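Flikcombe publica el procedimiento de mantenimiento de su célula de manipulación de sobremesa

La revisión 4 unifica la puesta a punto de la pinza, la comprobación de la cámara de muñeca y el registro de averías

1 de abril de 2024

Flikcombe ha publicado la revisión 4 del procedimiento de puesta a punto y mantenimiento de la célula Skála, un puesto de manipulación de sobremesa compuesto por un brazo articulado, una pinza eléctrica de dos dedos y una cámara pequeña montada en la muñeca. El documento sustituye a las tres hojas de servicio que se entregaban por separado con cada unidad y es aplicable a todas las células instaladas desde octubre, así como a las anteriores que hayan recibido el soporte de cámara reforzado.

La revisión tiene su origen en el historial de la célula que Indgate mantiene en servicio como puesto de referencia. En el periodo analizado se registraron 2.027 ciclos de agarre, de los cuales 59 terminaron en parada por error de posición de la pinza. El examen de los registros situó la mayor parte de esas paradas en dos puntos: el juego acumulado en la articulación de los dedos y el desplazamiento del soporte de cámara respecto a la brida. En ninguna de ellas fue necesario sustituir el motor de la pinza.

Puesta a punto de la pinza

El procedimiento comienza con el brazo en posición de servicio y la alimentación del accionamiento cortada. El técnico comprueba a mano el juego lateral de cada dedo, retira los restos de la guía con un paño sin pelusa y revisa el par de los tornillos de fijación por parejas cruzadas. No se aplica grasa en la cara interior de los dedos. Si el juego supera el límite indicado en la tabla 2, se sustituye el casquillo de los dos dedos, aunque solo uno esté fuera de tolerancia.

Restablecida la alimentación, la pinza ejecuta tres aperturas y cierres completos sin pieza. La lectura de posición en el cierre debe coincidir en las tres pasadas. Una diferencia entre la primera y la segunda que no se repite en la tercera se anota, pero no obliga a detener la célula.

Comprobación de la cámara de muñeca

La cámara se verifica después de la pinza y nunca antes: el apriete de los dedos puede transmitir esfuerzo al soporte y alterar su ángulo. La verificación consta de una inspección del cable en toda la zona de giro de la muñeca, una limpieza de la óptica y una toma de prueba con un objeto de contorno conocido sobre la mesa. Los dos dedos tienen que aparecer en la parte inferior de la toma, sin tapar el objeto. Si uno de ellos lo oculta, se afloja el soporte, se corrige el ángulo y se repite la operación desde la inspección del cable.

La revisión 4 admite como objeto de prueba cualquier útil de taller de carcasa rígida. Las marcas y rozaduras de la mesa no invalidan la toma, siempre que el contorno del objeto se distinga de ellas. Tampoco se exige un fondo neutro detrás de la mesa; el procedimiento anterior sí lo pedía, y su aplicación fuera del taller resultaba poco práctica.

Los cables sueltos en la zona de trabajo reciben un tratamiento aparte. Durante la toma de prueba pueden permanecer sobre la mesa, pero deben quedar fuera del recorrido de los dedos antes de iniciar cualquier ciclo de agarre.
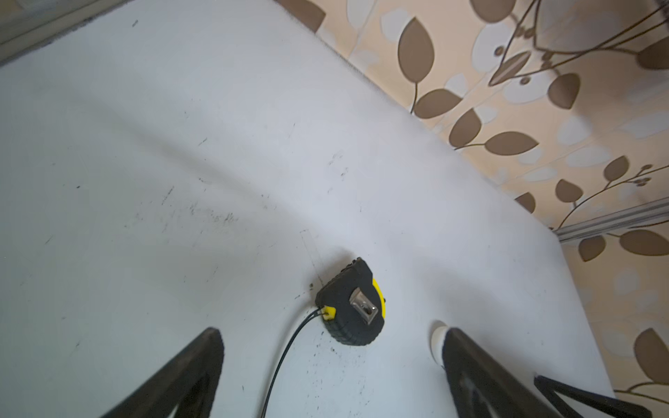

Según Brirkar, que el orden de las comprobaciones quede fijado por escrito evita repetir el ajuste de la cámara cada vez que se interviene en la pinza, aunque sería conveniente que la tabla de juegos admisibles distinguiera entre casquillos nuevos y casquillos rodados. Flikcombe ha recogido la observación y la estudiará para la revisión siguiente.

Registro de averías

Cada intervención se anota en una ficha única con la lectura de ciclos, el valor de juego de ambos dedos, el ángulo final del soporte y el código de parada, si lo hubo. El intervalo entre revisiones completas pasa a ser de hasta 922 ciclos. La limpieza de la guía y la inspección visual del cable se realizan cada 244 ciclos — o antes, si la célula ha trabajado con material que desprenda partículas.

Las fichas de formato antiguo siguen siendo válidas para las intervenciones ya cerradas. Las abiertas deben trasladarse al nuevo formato antes de la siguiente revisión completa, conservando el número de orden original.

Disponibilidad

La revisión 4 se distribuye en español y en inglés a través del portal de servicio de Flikcombe. El juego de casquillos y el soporte de cámara reforzado pueden solicitarse como recambio con el número de serie de la célula. Las unidades con soporte sin reforzar continúan sujetas a la revisión 3 hasta que se efectúe el cambio.

Las consultas sobre la aplicación del procedimiento se atienden desde el mismo portal, en el apartado de documentación técnica de Skála.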